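Karim Ouali
OK so a few of you asked how the Go thing is going after I moaned about it in August. Thread, because I have opinions now and nowhere to put them.

Karim Ouali
Quick recap for anyone new: I learned the rules off my neighbor Evaristo Gallegos, who has been playing since college and beats me without looking up from his coffee. I am very bad. I love it a lot.

Karim Ouali
First thing I want to say is that you do not need a fancy set! I spent weeks staring at a Jultalis board online, solid wood, little feet, the works, for 413 bucks. Four hundred and thirteen!! For a person who loses every game in the first corner.

Karim Ouali
Evaristo told me to get a paper one and put the difference toward lunch. So, paper it is. It folds, it goes in a backpack, and if I spill tea on it I'll be sad for maybe a minute.

Karim Ouali
The downside of paper is that it never quite wants to lie flat. I've tried rolling it backward, I've tried leaving it under a dictionary overnight. Better, but not perfect. If anybody has a trick that isn't "iron it" please tell me (I'm scared of ironing it).

Karim Ouali
Also tidy up before you play. Seriously. Wrappers and tissues creep in from the sides and then your sleeve catches one and there goes your whole left side. I say this as somebody with a snack wrapper on one side of the grid and a pack of tissues sitting on the edge of the other - the bowl of black stones is the only thing that ever gets put in a proper spot.

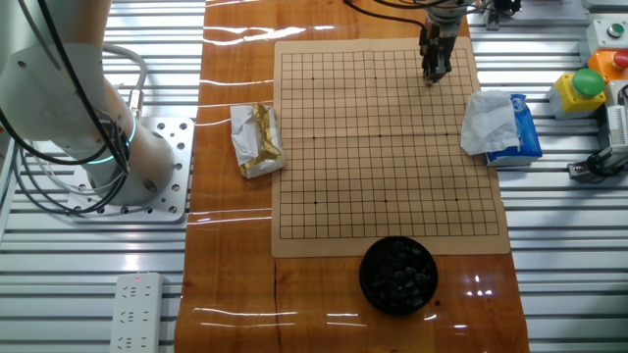
THINGS I'D TELL A BEGINNER

Karim Ouali
Start small. I went straight to the full-size grid since it looked cooler and I was lost for a month. You can mask off a corner with paper strips and play nine by nine. Games take ten minutes and you get to lose so many more of them.

Karim Ouali
Those little dots on the lines are called star points. I thought they were decoration. They're where your handicap stones go, and they also save you from squinting when you're trying to work out where the middle is.

Karim Ouali
Take the handicap! Evaristo gives me 8 stones and I still lose, but now I lose in an interesting way. Last month it was 7 for a while because I got cocky. We don't talk about that week.

Karim Ouali
Black goes first when there's no handicap. With handicap stones down, White goes first. I got this wrong for so long and he just let me.

Karim Ouali
There's an old saying that you should lose your first 100 games as quickly as you can. I kept a tally on the back of a Zepeda receipt until the receipt went through the wash. I'm calling it done.

Karim Ouali
App people: I tried Piveck for puzzles and it's good on the bus. But I read the board way better with real stones in my hand, and I like the click. Well, on paper it's more of a pat.

Karim Ouali
Somebody is going to ask about stones so - glass ones are fine. Get a bowl with a wide mouth, round if you can. I used a cereal bowl at first and kept knocking it with my elbow.

Karim Ouali
Evaristo wants to start a regular evening at Plerkurlow, the cafe with the big tables by the window. If you're local and want in, reply or message me. Total beginners very welcome, I need someone I can beat.

Karim Ouali
Oh and bring your own snacks. I'm not sharing mine.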